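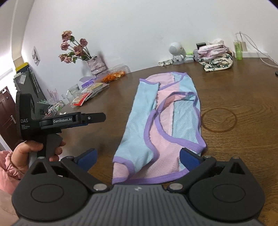

I'm looking for someone to help me fold, sort and pack children's clothes, two mornings a week to start with, at my little workroom in Teswood. If you've ever tidied a drawer of kids' singlets and felt quite pleased with yourself, please keep reading! Most of what comes through is light summery stuff, and a lot of it is slippery. Take the sleeveless one on the brown table, with the pale pink mesh down the middle, light blue at the sides and purple binding around the edges. Mesh like that creases if you look at it sideways, and the wrinkles have to be smoothed out with your hands before you make the first fold. You'd be doing plenty of those.

The business is called Lu. I sell preloved kids' clothes in bundles, sizes newborn to ten, mostly online and a bit through a stall at the Sarkonmont market. Families send me a bag, I go through it, mend what's worth mending, wash the lot, and then it gets folded and made up into bundles by size. I've been doing all of it myself and I've reached the point where the washed pile is taller than the folded pile pretty much all the time. There were 124 bundles ordered last September, and I packed the last of them at one in the morning with a cold cup of tea next to me. I'd like not to do that again.

What you'd be doing

Mostly folding. Tops, singlets, shorts, leggings, dresses, the odd tutu (you'll develop opinions about tutus). I fold everything the same way so the bundles sit flat in the mailer: garment face down, sides in to the middle, bottom up to the shoulder line, then over once more. Straps get tucked in behind. Loopy straps and bound armholes are the fiddly part and I'll sit with you for the first few mornings and show you how I do it. If you have a better way, I'm all ears.

Then there's checking. Before anything gets folded it has a quick once-over for pulled seams, missing press studs, stains that survived the wash and binding that's come away. Anything doubtful goes in the mending basket with a safety pin next to the problem spot, please, or I'll spend ten minutes hunting for it. I use Gerkex soap on marks and you're welcome to have a go at a stain yourself if you like that sort of thing. I find it very satisfying, my sister thinks I'm mad.

And packing. Each bundle gets weighed, and I keep them under 800 grams so the postage stays where it is. Tissue around the outside, sticker on the join, order slip on top, into the mailer. Heavy things go at the bottom and anything with mesh or tulle goes last so it doesn't get squashed by somebody's denim overalls.

There's a bit of tidying at the end of each morning too. Table cleared, scraps and loose threads in the bin, baskets back under the bench, floor swept. I like flowers about the place as well, so if your garden is overflowing with roses, bring some along and I'll find a vase.

Hours and pay

It's 9 hours a week, split over two mornings. Which two is up for discussion, so tell me what suits you. School hours are fine, and if you need to do a drop-off first, start after that. The rate is $31 an hour, casual, paid weekly into your account with super on top. There may be extra hours in the lead-up to Christmas and again just before school goes back, and you can say no to those without me sulking.

We stop for morning tea. I supply tea, coffee and a biscuit of some description. Please keep cups well back from the clothes (I learnt this with a full mug and a white christening dress, and I don't want to talk about it).

Who I'm after

You don't need any experience in a shop or a warehouse. I'd love someone who:

is gentle with delicate fabric and takes rings off if they catch
can be on their feet for a couple of hours, though there's a stool and you can use it
notices things like odd socks and a size 4 label in the size 6 pile
doesn't mind a repetitive job, with the radio on or a good natter
can lift a full laundry basket onto a bench, or will just ask me to do it

Being able to sew on a button would be handy. If you can replace binding neatly, I'll be over the moon and there'd be mending work on top of the folding, at a rate we can sort out together.

Age doesn't bother me one bit. You could be a uni student, a parent wanting something small while the kids are at school, or retired and missing a bit of company. Folding is mostly in the fingers though, so if your hands get sore in winter let me know and we can swap you onto order slips and stickers on the bad days.

Getting here

The workroom is at the back of my house in Teswood, flat all the way in from the driveway, with one small step at the door. There's parking on the street and the bus stops at the corner. I have an elderly dog who stays in the kitchen while we work. He sheds, and black hair on pale pink is nobody's friend, so he's strictly a morning tea visitor. If you're allergic, mention it when you write and I'll make other arrangements for him.

How to apply

Send me a message through the contact page on the Lu website, with FOLDING in the subject line so it doesn't get lost among the parcel queries. No need for a formal résumé. A few lines about yourself, which mornings you're free and when you could start is plenty. If you've done anything similar, whether that's the op shop, costume days at the dance school or folding for a household of six, pop that in too.

I'll ask a handful of people around for a paid trial morning. We'll do a basket together, have a cuppa and see if we get along. Bring a pair of comfy shoes and wear something without big dangly sleeves. I'll reply to everyone who writes, it just might be in the evening once the machine has finished its last load.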